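List: teleop-manip
Subject: Re: [teleop-manip] Tray sorting: episode layout and grasp labels
From: Līga Lill
Date: 11/23/18

Replies inline, then the revised episode layout. I have trimmed the parts of your message we already agreed on.

> The draft says the operator clears the tray into "the proper basket" but
> never defines it. Our people at Cundano read it as nearest basket and
> recorded 63 episodes that way. Are these usable?

Partly. The rule is by category: stationery goes to the dark basket, food to the orange-tan one. Nearest basket gives the same answer for some start positions, so run the check script over the 63 and keep whatever passes. Put the rest in a separate folder and do not delete them. We can use the approach and grasp segments for anything that doesn't condition on the goal.

> Second, do you want the wrist view at full rate for the whole episode, or
> only from pre-grasp on? Storage is getting to be a problem here.

Full rate, whole episode. We tried the other way in May and the cut point became one more label to argue over. If storage is the limit, drop the depth stream before you touch the wrist view.

Revised layout follows. Numbering is the same as in the draft, so existing notes should still line up.

1. Start state

Items are on the green tray and both arms are parked. Mixed categories are fine and preferred. The operator takes control with the leader arm, brings the gripper over the tray with the fingers open, and holds for one second before committing to an item. That hold is what the segmenter keys on. An open gripper with more than one candidate in the wrist view is a good start frame, because the policy then has to pick from the instruction and not from whatever is largest.

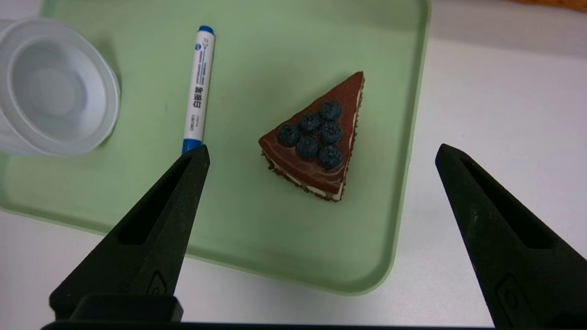
2. Approach and grasp

For long thin items, rotate the wrist so that the fingers close across the barrel. Do not pinch by the ends. Close until the force reading settles, then lift straight up before any sideways travel. Operators new to the leader arm tend to lift and translate together, which looks smooth on replay but gives the policy almost no clean lift segments to learn from. I would sooner have a slow episode with square corners.

If the first grasp slips, open fully, back off and try again within the same episode. Mark it as a retry. We keep retries up to two per item; after that, abort and reset.

3. End state

The episode ends when the tray is clear and the arms are back at park. Not when the last item is released. The Clamer exporter will happily close the file on the last gripper-open event if you leave its default on, and you lose the retreat. Of the last batch from Clastov, 106 episodes had this problem and had to be re-exported from the raw logs.
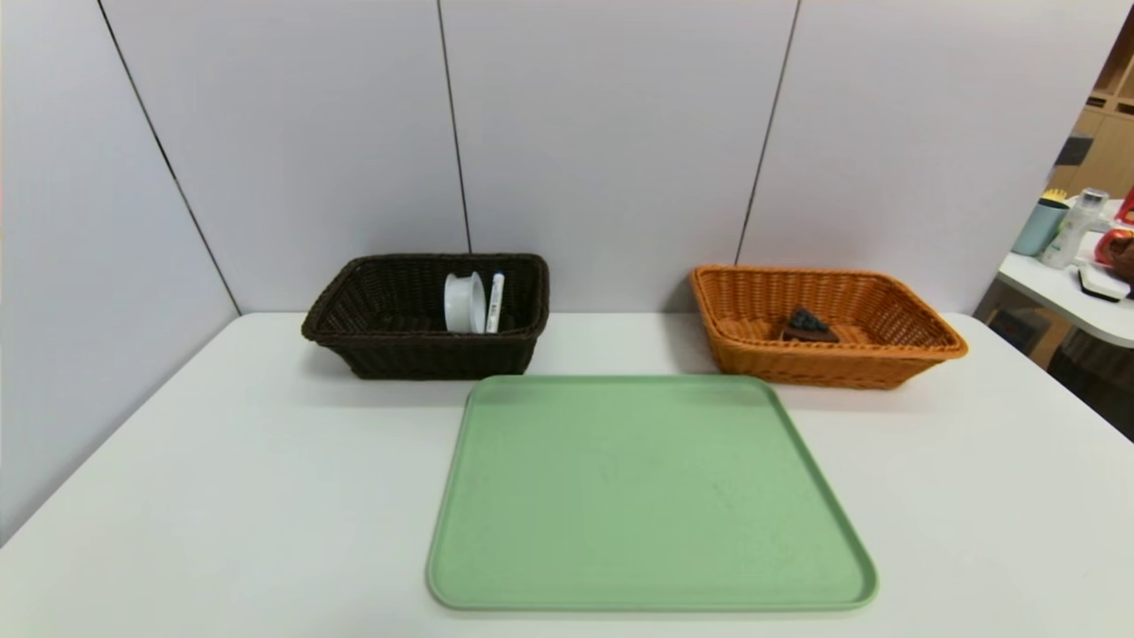
The head view is the one we score from, so check before you press save that both baskets are fully inside it. Items may stand or lie in the basket. Orientation is not scored in this version – I know the draft implied otherwise, and that sentence is gone.

> Third, grasp labels. We mark "in basket" at the moment the fingers open.
> The reference set seems to mark it earlier.

It does. The reference set has two labels where you have one: "over basket", when the held item crosses the rim, and "release", when the fingers open. The gap between them matters for placing next to something that is already inside, where the operator slows down and corrects. If you collapse the two, that correction ends up in transport and the speed statistics for transport stop meaning much. Your logs have the gripper width, so release can be recovered automatically. Over basket has to be marked by hand from the wrist view.
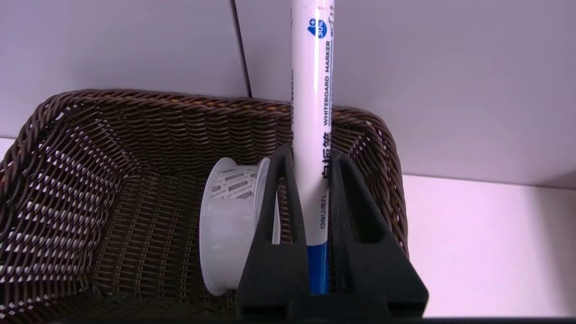 Wrist view, marker held between the fingers at the dark basket, tape roll inside.

In wrist frames like this one the fingers hide part of whatever lies behind them, so use the head view to settle any doubt about contact with other items.

4. Quantities

Target is 1000 accepted episodes across all sites, retries included, aborts excluded. Each operator should do no more than 9 in a row before swapping out. Drift in leader arm habits shows up clearly in longer runs.

Still open: whether Oral can ingest two event labels with the same timestamp. If anyone has tested that, please post the version you used.

Līga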